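How to Clean and Store Baby and Toddler Toys Between Children

April

Toys that are going into the attic for the next baby, or over to a cousin's house, need a proper cleaning first. Dried milk and spit are hard to see and they get worse in a closed box. Set aside an afternoon for it and do the whole lot at once, sorted by what the toys are made of.

Sorting

Clear a floor or a bed and make piles: hard plastic, soft rubbery toys, wood, cloth, and anything that takes a battery. Puzzles and stacking sets should stay together in their own bowl or bag from the start. If you mix them with the rest you will spend the evening hunting for one ring.

Check each toy as it goes into a pile. Throw out anything with a crack you can catch a fingernail in, loose eyes or buttons, peeling paint, or a seam that opens when you pull on it. Do the same with any toy that has gone sticky. Stickiness in old soft plastic comes from the material breaking down, and washing will not fix it.

Look up older toys on a recall list before you pass them along. You will need the name of the maker and the model number, which is usually molded into the base or printed on a sewn label.

Hard plastic

Most hard plastic can be washed in the sink with warm water and ordinary dish soap. Use an old toothbrush for the grooves and wheels. Small solid pieces can go on the top rack of the dishwasher in a mesh bag, with the heated dry turned off. Leave out anything with stickers, metal axles, or a hollow body with holes in it.

For toys that were around a sick child, follow the wash with a disinfectant that is labeled for toys or food surfaces. Read the label for how long the surface has to stay wet. Rinse well afterward and let everything air dry on a towel. 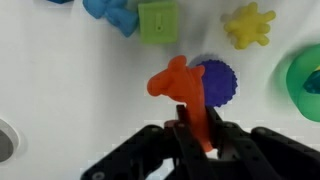 Mabli Griffiths
Home and Family Writer

Soft rubbery toys

Animals, teethers and bath toys need more care than hard plastic. Wash them by hand in warm soapy water and rub with a soft cloth. Pay attention to ears, horns and the folds under the chin, where lint and food collect. Skip bleach on natural rubber, and do not boil a toy unless the maker says you can.

If the toy has a squeaker hole, keep it out of the water altogether. Wipe the outside with a damp, soapy cloth, then with a clean damp one. Water that gets inside may never come out, and mold will grow there. To check a squeeze toy you already have, fill it with clean water and squirt it into a white bowl. Black flecks mean it goes in the trash.

Bright colors can rub off on each other over a long summer in storage. I had a red rubber block leave a permanent mark on a white rattle this way. Wrap soft toys one at a time in plain white tissue or an old pillowcase. Newspaper leaves ink.

Wood

Never soak wooden toys. Wipe them with a cloth wrung out in soapy water, wipe again with plain water, and dry them right away with a towel. Stand them on edge overnight so air reaches both sides. Unpainted wood that feels rough can be sanded lightly with fine paper and rubbed with a little food-grade mineral oil.

Cloth

Put stuffed animals in a zippered pillowcase and run them on gentle with cold water. Dry on low heat or hang them by the seam allowance. Squeeze the middle before you pack them. If it feels cool, it is still damp inside.

Battery toys

Take the batteries out, even if they are new. Wipe the case with a barely damp cloth and clean any white crust off the contacts with a cotton swab dipped in white vinegar. Wear gloves for this. Tape the screw to the inside of the battery door.

Packing

Wait a full day after washing before anything goes in a box. Clear plastic bins with a tight lid are best for attics and garages. Cardboard is fine for a closet inside the house. Put heavy pieces on the bottom and keep soft rubber away from the sides of the bin if the space gets hot.

Label the end of each bin, not the lid, with what is inside and the age it suits. "6 months and up, bath and teething" is enough. When you bring the toys out again, give them one more quick wash and repeat the crack and seam check before handing them over.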